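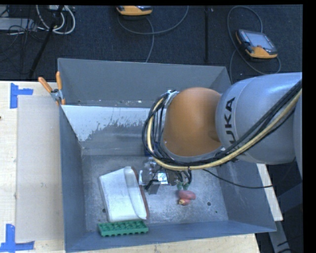
木桌面上的白色水印，不重新上漆能去掉吗？

Naima Alaoui
提问于7月13日星期三

餐桌是实木的，浅色，买的时候店里说表面是清漆，牌子记得是Dekow。上周放了一锅汤，没垫东西，第二天早上发现一圈白印，比碗口大一点。用湿布擦过，没有变化，用洗洁精也试过，还是一样。手摸上去是平的，没有起泡。桌子是租房自带的，不想弄得太大动静，请问有什么办法？

Guoqing Dong
先用吹风机低档热风吹，多数白印靠这个就能淡下去。白色的印子一般是水汽进了漆膜，还没有到木头里面；如果是黑色或者深褐色，那是水已经到了木头，处理方法完全不同，下面说的都不适用。

做法：把桌面擦干净，晾干。吹风机离桌面一个手掌的距离，来回移动，不要停在一个点上。吹一会儿就用手背试一下温度，觉得烫手就停，等它凉了再吹。每轮不超过5分钟，中间歇一歇。我家那张桌子吹了2轮，印子基本看不见了，剩一点边缘，过了几天自己也淡了。

如果吹完还有，可以在印子上薄薄涂一层凡士林，放一个晚上，早上用干布擦掉。涂之前最好在桌子底面找个不显眼的地方试一下。凡士林会让颜色稍微变深，浅色木头比较明显，擦干净以后过一两天会恢复一些。

另外先确认一下是不是清漆。在桌子背面滴一滴水，如果水珠一直不散，就是漆面；如果很快渗进去，多半是木蜡油或者没有封过的木头。木蜡油的桌子反而好办，用细砂纸顺着木纹轻轻磨一下，再补一层油就行，不过租来的桌子要先问房东。

Hooman Tabrizi
用牙膏。网上都这么说。

Birthe Østergaard
牙膏要小心。牙膏里有磨料，亮面的漆擦完会发乌，从侧面看是一块雾，比原来的白印还难看。我去年11月就这样弄坏过一个边柜，后来只好整个台面重做，木工收了170，还不算材料。哑光漆面影响小一些，但也会磨出一块发亮的地方。

我的建议和第一个回答差不多，但顺序反过来：先什么都别做，开窗通风放几天。刚出来的白印有时候会自己退，特别是天气干燥的时候。没有退再用吹风机。熨斗隔着毛巾熨的办法也有人用，我不推荐，温度不好掌握，熨过头漆会起皱，那就真的只能重新上漆了。

吹风机没用的话，可以去五金店买一小瓶去水印的家具膏，我用的是Girnbridge的，按瓶子上的说明来，用软布顺着木纹擦，不要打圈。买小瓶的就够了，100毫升到现在我还没用完。

还有，桌上如果原来打过蜡，先用一点白矿油精把旧蜡擦掉，不然后面涂什么都进不去。擦的时候戴手套，开着窗，用过的布摊开晾干再扔。

Naima Alaoui
谢谢各位。背面滴水试过了，水珠不散，应该是漆面。昨晚用吹风机吹了两轮，淡了一大半，今天晚上再吹一次。牙膏就不试了。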